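The tap is the hard part

Every spring for the past few years I have been told that a robot will soon be cleaning my bathroom. The people who say this tend to have something to sell. I run a small cleaning round in Carnstead, mostly flats and a couple of guest houses, so I have a reason to pay attention.

Cleaning a basin sounds like one job. It is a string of small ones. You move whatever is standing on the top, wipe where it stood, get a cloth round the back of the tap, rinse, dry the chrome so it doesn't spot, and put everything back where the owner likes it. A new starter picks this up in a morning. I have yet to see a machine I would leave alone with it.
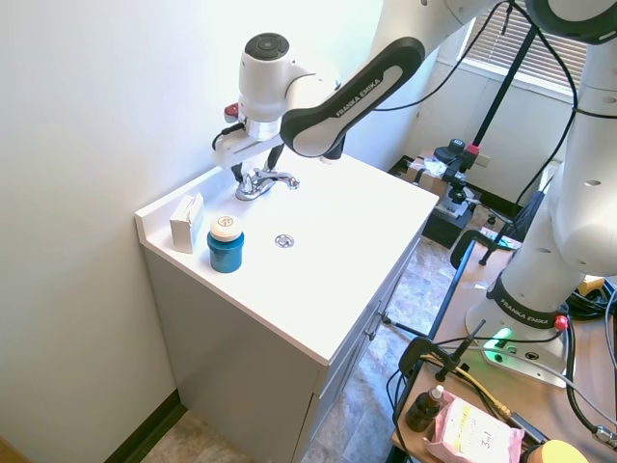
A robot arm over a bathroom unit, with its gripper above the tap.

Look at what the arm has to deal with. The tap is shiny, and reflections are a known nuisance for cameras. The gap between tap and wall is awkward even for a hand. There is a light cardboard box on the top and a round tub with a lid, and they need to be held in quite different ways. Press too hard on one and it crumples. Hold the other badly and it rolls off on to the tiles.

Last November I went to an open afternoon run by Vistus, who lease floor scrubbers to shops and warehouses. Their machine did a 900 square metre hall without fuss, and I would have one tomorrow if I had a hall. A flat floor suits a machine. When I asked about washrooms, the answer was that a person still does those.

My own bathrooms are worse than any hall, as no two are alike. One tap has a single lever, the next has two. People leave out soap, jars, razors and wet flannels, and they leave them somewhere different each time.
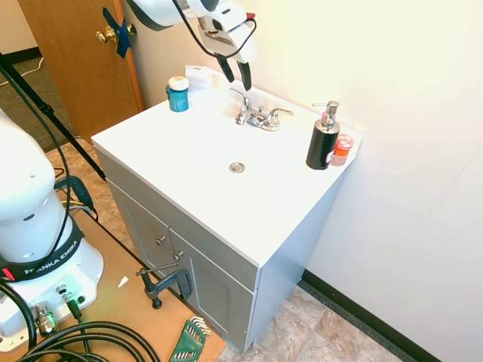
Two-lever tap, soap dispenser and small containers: ordinary bathroom clutter.

I don't say it can't be done. Arms like these are far better than the ones I remember from factory films, and I can believe that one will wipe down a basin it has practised on. My question is about the second basin, and the one after that. A Ukix brochure I was sent talks of 1000 practice runs for a single task. That may be fair enough in a laboratory. I have 482 bathrooms to get through between now and the end of the season, and the customers want them done before check-in at three.

There is the cost as well. Ekanayake, the firm that does my laundry, bought a folding machine for towels. It folds towels well. Fitted sheets still go to the two women at the back table.

So I would buy a machine for floors and go on hiring people for basins. If a salesman wants to change my mind, he can bring his robot to the guest house on a changeover morning and let it start with the taps.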